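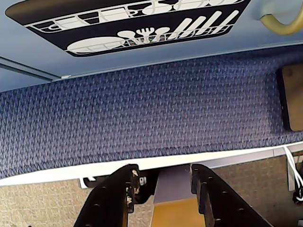
가정·사무 환경에서 쓰는 두 손가락형 그리퍼의 점검 지침 개정판이 공개됐다. 로봇 운용 지침을 펴내는 Plivuvico는 2024. 4. 11. 배포한 문서에서 핑거 끝단의 마모 판정, 작업 공간의 배경 표시물 관리, 바닥면 케이블 처리를 처음으로 별도 조항으로 분리했다. 개정판의 점검 항목은 모두 42개다. 핵심은 끝단 상태다. 사진 왼쪽 핑거처럼 위쪽 끝이 깨지고 검은 마감에 옅은 긁힘과 닳은 자국이 드러난 경우, 종전 지침에서는 외관 손상으로만 기록하고 운용을 계속할 수 있었다. 개정판은 이를 '판정 보류'로 분류하고, 파지면까지 손상이 이어졌는지 확인한 뒤 운용 여부를 정하도록 했다.

판정 보류로 분류된 핑거는 세 단계로 점검한다. 먼저 전원을 차단한 상태에서 파지면의 단차와 균열을 확인하고, 이어 좌우 핑거를 닫아 접촉선이 어긋나는지 측정한다. 마지막으로 기준 시편을 잡아 미끄러짐을 기록한다. 한 단계라도 허용값을 벗어나면 좌우를 한 쌍으로 교체해야 한다. 한쪽만 바꾸는 방식은 좌우 마찰 특성이 달라진다는 이유로 허용 목록에서 빠졌다.

정기 점검 주기는 누적 가동 200시간으로 정해졌다. 종전에는 운용자가 제조사 설명서를 참고해 자율적으로 정했다. 충돌 정지가 발생하면 누적 시간과 관계없이 즉시 점검해야 하며, 점검 전까지 해당 그리퍼로 얻은 파지 성공률은 성능 자료에 넣을 수 없다.

체결부 조항도 손질됐다. 측면에 구멍이 열 지어 뚫린 핑거는 체결에 쓰는 구멍과 쓰지 않는 구멍을 도면에 구분해 적는다. 사용하지 않는 구멍에 이물이 끼었는지는 육안 점검 항목으로 들어갔다. 브래킷에 붙이는 식별 라벨은 핑거를 교체한 뒤에도 이력이 이어지도록 정비 대장의 번호와 일치시켜야 한다.

배경 표시물 조항은 시각 인식과 관련된다. 패널이나 벽면에 식기, 포크, 숟가락 같은 물체의 그림이 붙어 있으면 인식 모듈이 이를 실제 물체로 검출할 수 있다. 개정판은 표시물 제거를 의무로 두지 않았다. 대신 그림이 있는 상태에서 오검출 시험을 하고, 결과를 작업 공간 기록에 남기도록 했다. 시험은 조명 조건을 바꿔 가며 반복하며, 그림을 향해 파지 동작이 한 번이라도 시작되면 부적합으로 처리한다. 촘촘한 직물이나 얼룩무늬 카펫처럼 무늬가 반복되는 표면도 같은 시험 대상이다.

바닥면 케이블은 작업 영역 경계에서 70mm 이상 떨어뜨려 고정한다. 위에서 아래로 늘어지는 케이블은 고정 위치를 두 곳 이상 확보해야 한다. 구조상 간격을 확보할 수 없으면 해당 구역을 그리퍼 진입 금지 영역으로 설정하고, 설정값을 기록에 첨부하면 된다.

개정안 의견 수렴에는 장비 공급사와 운용 기관 41곳이 참여했다. 그리퍼 부품을 공급하는 Femilley는 끝단 손상의 허용값을 재질별로 나눌 것을 요구했고, 이 의견은 부속서의 표에 반영됐다. 시험 대행사 Tichý가 제안한 자동 마모 측정 방식은 측정 재현성 자료가 부족하다는 이유로 본문에서 제외되고 참고 사항으로만 실렸다.

남은 쟁점은 기록 보관 기간이다. 정비 관리 소프트웨어를 개발하는 Asness는 장비 폐기 시점까지 전체 이력을 보관하는 안을 냈으나, 소규모 운용 기관들은 저장과 관리 부담을 들어 반대했다. 개정판에는 보관 의무만 명시됐고 구체적인 기간은 운용 기관의 내부 규정에 맡겨졌다. Plivuvico는 후속 부속서에서 최소 기간을 다룰 예정이다.

지침은 5월부터 신규 설치 장비에 적용된다. 이미 운용 중인 장비는 다음 정기 점검 때부터 새 양식을 사용하며, 그 전에 작성한 점검표는 다시 작성하지 않아도 된다. 점검표 양식과 부속서는 지침 본문과 함께 배포된다.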